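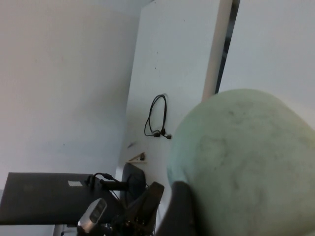

Date: 2019-12-24
Subject: Re: [soft-grasp] wrist view only, no force sensor?

On the soft-grasp list, someone at Callgate wrote:

> We tried the Hemier approach over the summer, wrist camera and nothing
> else, and gave up on anything squashy. Rigid parts were fine. With foam
> or cloth the picture fills up with one colour as soon as you get close
> and the network has nothing left to go on. Has anyone had it working
> without putting a force sensor back in? And do you crop out the
> fingers? We did, and I'm beginning to wonder.

Yes! And please stop cropping out the fingers. I wish I'd had somebody to tell me that in June.

We had the same trouble you describe. Our first version used the Stomberg training recipe more or less as it comes, with the gripper masked so the network would "concentrate on the object". On a big soft thing that is close to the lens you then have a smooth patch of pale green, a bit of wall, and that's your lot. The policy would creep up to it, dither, and either stop short or shove the thing along the table. Very sad to watch.

What changed matters was looking at the line where the finger meets the surface. With a rigid part that line hardly changes once you touch. With something soft the outline next to the finger bends, and the shading bends with it, and that carries a surprising amount about how hard you are pressing. It's a small area of the picture but the network finds it quickly if you leave it in. We added a second output that has to predict how far the surface has been pushed in (we get the training values from a bench rig, so the sensor is only needed there, never on the arm) and trained the two together.

Results so far, same arm, same gripper, 40 tries for each version on soft objects the network had not met in training:

fingers masked, no second output: hopeless, I won't embarrass us with the number
fingers left in, no second output: clearly better, still squeezes too hard
fingers left in, second output: 3 failures

I was so pleased with that last line that I ran the set again the next morning and got 4. I'll take it!

The other thing, and this may be what bit you at Callgate, is the background. We had been tidying up before every recording session. Then we stopped bothering, so the later recordings have whatever was lying about in them: cables hung on a panel, bits of kit on the bench, the wall at all sorts of angles as the wrist turns. The policy trained on the untidy set was better at the last stretch of the approach. My guess is that when the object takes up half the view, those odds and ends at the side are the only thing telling the network how the wrist is moving. I haven't tested that properly — it would need the same motions recorded twice, once with a bare background — so treat it as a hunch.

Smudges and marks on the object help too, for what it's worth. A perfectly even surface is the worst case and we still lose some of those. If you were using brand new foam, try some that has been handled for a while before you write the whole thing off.

On frame history: we feed in the last 5 pictures. Fewer made it jumpy, and more made it slow to react without any gain that I could see. The Jayawardena code drops every other picture by default, so check that if you're building on it. It caught us out for a good fortnight and all we had to show for it was a lot of squashed foam.

Still bad at: thin cloth lying flat, anything shiny, anything heavier than it looks. For the last of those I do think you need force on the wrist and I wouldn't argue with anybody who put it back.

Happy to share the training settings if they're any use. They're in a fairly scruffy state but they run. I'd love to know whether unmasking alone shifts your numbers, as you already have the recordings and it should only cost you a retrain.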